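Ploklow Heritage Walks -- text and route data

README, version 2
Last change: Feb 28, 2021
Maintained by Tekle Beyene

What is in this package

The package contains the descriptions of historical places in the Foloria valley and the walking routes that connect them. The texts were first written for the information boards in Ploklow, and later I prepared them so that other people can use them in maps, guides and school work. There are 200 short texts and six routes.

The valley is known mostly for the ruins of the Butach fortress. The fortress stands on a limestone ridge above the river, and the old road to the salt market passes below its north wall. On the other bank is the monastery of Workneh, with a small church, a well and a row of cells cut in the rock. Between these two places there are many smaller monuments: bridges, mills, tombs, boundary stones. Most visitors do not see them, as the signs are few and the paths are covered by grass in summer.

Files

places.csv -- one line for each place, with name, type, period, village and short text
routes.csv -- the routes, with start, end and the order of the places
names.txt -- other spellings of the local names
sources.txt -- books and archive papers that I used

All files are in UTF-8. The fields are separated by a semicolon, because the texts contain many commas.

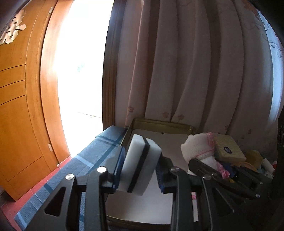 Sponge eraser held in the gripper, over the tray with the gold-colored rim.

How the texts were made

I walked all the routes myself, and I compared my notes with the older parish books. When two sources give a different period for the same place, I wrote the later one and put the letter D in the column "status". Please do not remove this letter when you copy the data. For the Butach fortress the east gate has its own line, as it is built in another kind of stone and is probably younger than the walls.

The names follow the spelling used in the villages today. The older maps often write them in a different way, and for this reason the file names.txt should be loaded together with places.csv.

Known problems

The mills below Workneh have no exact location. Their position is taken from a map at the scale 1:3,000, and the river has changed its bed after this map was drawn.
Route 4 crosses a private field. From September the gate is usually open, but before the harvest it is necessary to go around by the upper path.
Two tombs have the same name in the sources. In the data they are called Upper and Lower, and these words are mine.

Use

You may use and change the texts freely, also for paid guides, if you write "Ploklow Heritage Walks" near them. Corrections are welcome. Please send the code of the place, the old text and the new text, and say where the information comes from.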